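Harnbridge Pantry Service
Frequently Asked Questions: Jars and Trays

What does the jar exchange provide?
Registered households may borrow glass jars with metal screw lids for storing dry goods, preserves and spreads. The service currently holds 2,549 jars, available at the Orner and Letis counters.

How many jars may a household borrow?
Each household may hold up to 53 jars at one time. Requests above this limit must be submitted in writing to the Kirui office.

Is there a charge?
Borrowing is free of charge. A lid that is lost or bent is replaced once at no cost. Later replacements are charged at the rate posted at the counter.

How should jars be returned?
Jars must be returned empty, washed and with the lid screwed on. Labels should be removed. Jars with chips or cracks should be wrapped in paper and handed to counter staff separately.

May I return a jar that still has food in it?
No. The service cannot accept or dispose of food.

Are trays available?
Yes. The service lends 130 trays in several shapes, including a fan-shaped model for use on a tabletop. A household may borrow 2 trays at a time. Trays are issued for one month and may be renewed at either counter.

How should a jar be placed in the fan-shaped tray?
Set the tray on a level table. Stand the first jar upright at the narrow rear point, near the back rail, before adding others. Lids should be fully closed.
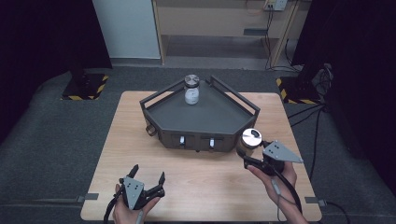 Fan-shaped tray with one lidded jar standing at the rear.

May trays be washed in a dishwasher?
No. Wipe trays with a damp cloth and dry them before storage.

When are the counters closed?
Both counters close for the annual stock check in November. Items due during that period may be returned when the counters reopen.

Last updated: 2 January 2021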